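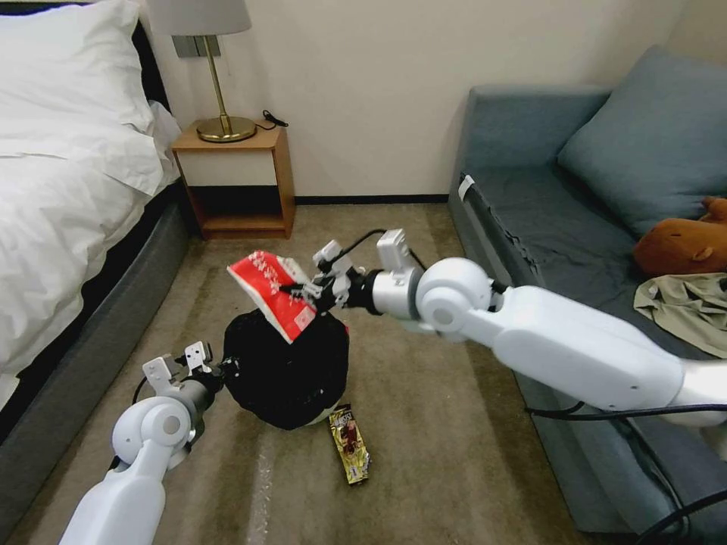
Thursday notebook – Irnia bulletins, rank coding

Finished loading the last batch of evening bulletins from the Rurkusberg archive into Kemel. Total is now 1360 items that mention at least one member of the Irnian governing council by title. The Zamfir script split them by section without complaint, except for the holiday programmes, where it read the seating list and the speakers' list as one. Fixed by hand for now.

Main job this week is the rank order. State radio in Irnia reads out council members in a set order at openings, funerals and anniversaries, and we use the order as a stand-in for standing. The trouble is the spring reshuffle. Three titles were renamed and one was dropped, so a plain comparison of lists before and after shows movement where there was none. The old Deputy Secretary for Supply and the new Secretary for Provision are the same chair. I've written an equivalence table and put it in the shared folder under "titles", second tab. Please don't sort that tab, the row order matters.

Drew a sample of 200 items from the full set and coded them cold, without looking at last month's codes. Agreement was good on promotions. It was poor on what we've been calling "quiet removals", where a name just stops turning up. I had twice as many of them as last month's coder did. Went back through the codebook and the wording is too loose. It says "absent from several consecutive lists" and leaves it at that. One of us read several as two and the other read it as five.

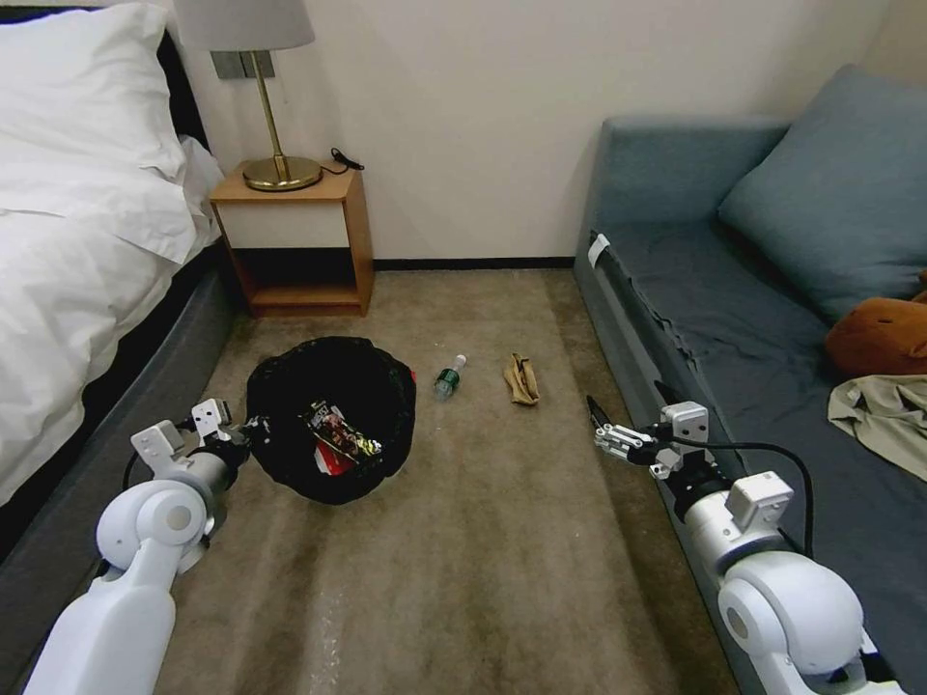
Does a missing name count as a demotion?
Only when a later list shows someone else under the same title, or a decree confirms the change. Until then it goes in as "absent, unexplained" and stays out of the totals.

With that rule applied, the sample lost most of its quiet removals and the two sets of codes came much closer. I'd like to run it over the rest before we write anything down for the interim note. Draft wording for the codebook:

Absence alone is coded ABS. Change to DEM on evidence of replacement, with the bulletin number of the evidence in column K. If the person returns at the same rank, leave the ABS code where it is and add RET to the later item. If the person returns at a higher rank, add PRO as well, and flag it.

The last case came up more than I expected. There's a run of returns at higher rank after the flood inquiry, when two council members were criticised in the party paper, went missing from the lists over the summer and then sat nearer the chair than before. Last year's summary called both of them finished. We should correct the summary.

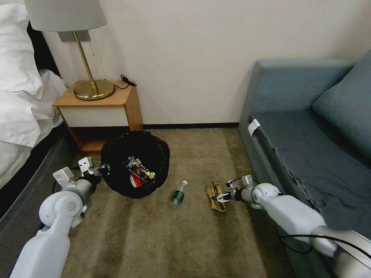 A colleague on the translations side objected that the seating at the autumn session isn't comparable, as the hall had been refitted and the front row was shortened. She would leave out any item where rank is taken from seating alone and keep the read-out lists. I think she's right, though it costs us 50 items, most of them from the thin years. Have tagged them SEAT in Kemel and haven't deleted anything.

Still open:

– Zamfir drops accents on surnames when it exports. Two people with near-identical names are being merged. Check every export against the originals until it's sorted.
– Provincial secretaries: in or out? They're read out after the council but before the army. I've left them out so far.
– The 800 scanned newspaper pages from Rurkusberg are catalogued but not transcribed. The scans are grey and the columns run into each other. Would try the front pages first.
– Need a second coder for the decree texts.

Backup of the equivalence table made at 4:40 pm, before the new rule was applied. Next entry will have the full-set figures if the run goes through overnight.

Print this entry | E-mail this entry

We use cookies to remember your display settings. By continuing to browse you accept their use.

Contact the Kemel notebook | Copyright Kemel project, all rights reserved | Back to top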